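Search reviews
Filed under: Benchtop Automation > Buying & Budgeting

The Stostomier belt kit cost us $3,863 landed, and I've grown awfully fond of it! The green surface marks easily (budget for a spare belt, trust me), but the aluminium rails are lovely and straight. Do allow bench space for pendants and cables, which I hadn't, and put aside 60 hours for setup.

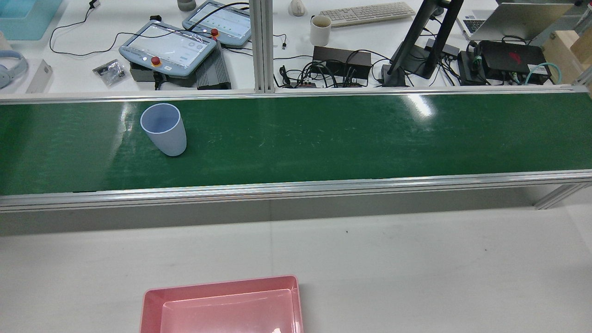
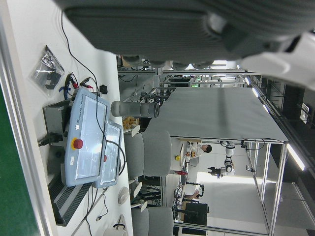
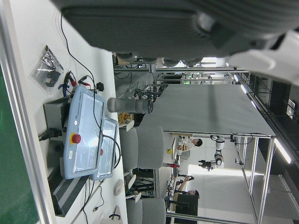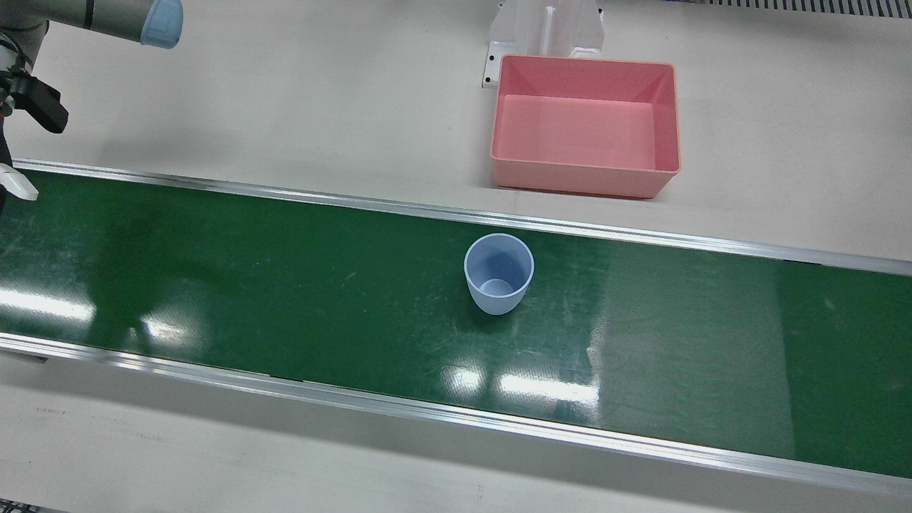 Light blue cup on the green belt, first and last photos.

Comments

Does the price include the frame?

Mine scuffed by December too. Still a beauty.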